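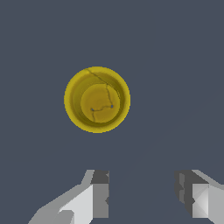

From: Vega Collado
To: gazetteer-edits list
Date: 12/30/21
Subject: Re: Plitden, status and population after the merger

> I went through the municipal unit entries again and Plitden still has
> the old text. It says "village and municipality" in the first line and
> then gives the merged figure for population further down. Can we just
> change the first line to "former municipality" and be done? Also, the
> area looks too large to me. I'd rather not touch the numbers without
> somebody checking where they came from.

Changing the first line alone would leave the entry inconsistent in a different place. The name Plitden is in use at three levels, and the current text mixes all of them:

1. The settlement, meaning the built-up village on the north side of the river.
2. The local community, which is the village plus the hamlets of Upper and Lower Dosix.
3. The municipal unit, which has the same borders as the municipality that was dissolved in the merger.

The new municipality is Stamance. Its seat is in the town of Stamance, with a branch office kept in Plitden for registry business. The branch office is probably why the old wording has survived. The sign on the building was never replaced, and at least one of our sources cites the sign.

On population: the figure in the entry, a little over 900, belongs to the municipal unit. The settlement table gives a lower number for the village proper, and I would use that one in the lead with the unit figure in its own sentence. Please don't put both in the infobox. The template has a single field and the second value gets dropped when the page is exported, so which one readers see depends on the order they were typed in.

On area: you are right that it is too large. The number was copied from the row for Palacios, which comes directly after Plitden in the printed list. I compared the two entries and they agree to the last decimal, so one of them has to be wrong, and the Palacios value matches the cadastral sheet. The correct value for Plitden is 45 km2. I have the scan of the page and can send it off list. It is a poor scan, but the row is readable.

A few smaller points while the entry is open.

Elevation. The entry gives the height of the church, and the other entries in the district use the height of the main square. The difference is 10 m. I'd switch to the square for consistency and leave the church figure out.

Dosix. We have a redirect from "Dosix" to Plitden, but there is also a stream with that name, and it rises in Palacios — outside the unit entirely. The redirect should become a short disambiguation page. Upper and Lower Dosix don't need separate entries. Neither has been counted separately since the census before last, and there is nothing to say about them that would not fit in two lines under the local community.

Road distance. "2 km from the highway" is only true for the old junction, which has been closed to through traffic. From the new one it is farther, and I have not found a published distance. I would remove the sentence until somebody has one. Measuring it on a map and entering the result is what got us the wrong figure for the Palacios bridge, and that took a long time to clear out of the mirrors.

Spelling. The older land registers have "Plittden" with a double t. It is worth one mention in the history section with the register cited. It should not be listed as an alternative name in the lead, as it does not appear in anything issued after the merger.

Proposed opening, for comment:

"Plitden is a village and former municipality in the upper river district. Since the local government reform it has been part of the municipality of Stamance, of which it is a municipal unit. The municipal unit has an area of 45 km2. The seat of the former municipality was in the village of the same name."

I left the year of the reform out of the draft on purpose. The law was passed in one year and took effect in March of the next, and the entries in this district are split on which one they give. That needs to be settled for all of them together — I'll start a separate thread with the list of affected pages.

If there are no objections I will make the area correction first, as a single edit with the source in the summary, and do the rest afterward. Please hold off on the infobox until then. I would like the area change to be easy to find in the page history.

Vega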